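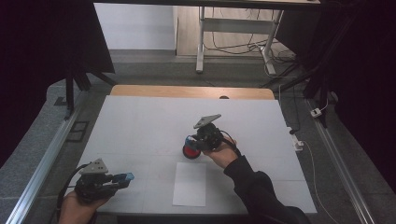
Speaker notes: Laying out a flat work surface for small-object placement
Padmavathi Iyengar, Nakwood training room, 24 September 2019

Slide 1. Title
Give name and group. Length is 25 minutes with questions at the end. Handout is the one-page checklist, already on the chairs. The subject is the table: what goes on top of it, how it is marked, and where the object and the paper go.

Slide 2. Why cover the table
Wood grain and edge strips give the eye a lot of lines that mean nothing. A white board laid over the top removes most of them. Leave a strip of the table showing at the far side. It gives a straight line to square the board against, and it keeps the small round hole in the tabletop clear.
If asked: the board is laid on, with no fixing. Halvard Moen tried tape at Unnithan and it left residue on the table finish.

Slide 3. Grid
Thin grey lines, large squares. Two points to make.
First, line weight. Heavy lines compete with the edges of small objects. Thin grey can be read when you look for it and ignored when you don't.
Second, square size. Small squares look precise but people miscount them when calling out a position. Large squares are quicker to name. Offsets within a square are given as near, far, left or right.
Pause for the grid question. There is always one on printed versus drawn. Drawn is fine, provided the lines survive cleaning.

Slide 4. The paper sheet
One plain white sheet, upright as seen from the seat, near the front edge of the board and a little to the right. It is brighter than the board, so its outline is easy to pick up even with white on white. Do not use colored paper with colored objects. Rudier did this in their first layout and had to redo the placement log.
The object stands off the sheet, behind it and to the left, a short distance away. Record both against the grid. Do not record the object relative to the sheet alone, as paper moves.

Slide 5. Object
Small cylinder, red rounded base, blue upper section. Two strong colors divide the height into parts you can refer to: hold the blue, leave the red visible. With a single-color cylinder the log entries for grip height were all different. Keep it standing when you take the position.

Slide 6. Hands and cables
Both hands work from the near side. Right hand at the object, left hand waiting toward the front left with the jaws open. Run the left cable around the front left corner and down, off the board. The right cable goes back over the wrist. Plain dark sleeves read well against the white.

Slide 7. Surface condition
Small smudges and specks are normal. Wipe at the start of a session and log anything that stays. The Sadis log has 2364 placements, and 516 of those carry a surface remark. Most are specks. Do not replace a board for specks. Replace it when a grid line has worn through.

Slide 8. Setup time
Around 5 minutes for one person, less with 2. Order: board, squaring, wipe, paper, object, cables. Cables last.

Slide 9. Questions
Backup slides cover floor covering and board storage. Skip if short of time. Boards are stored flat, face to face, with a clean sheet between them. Collect spare handouts at the door.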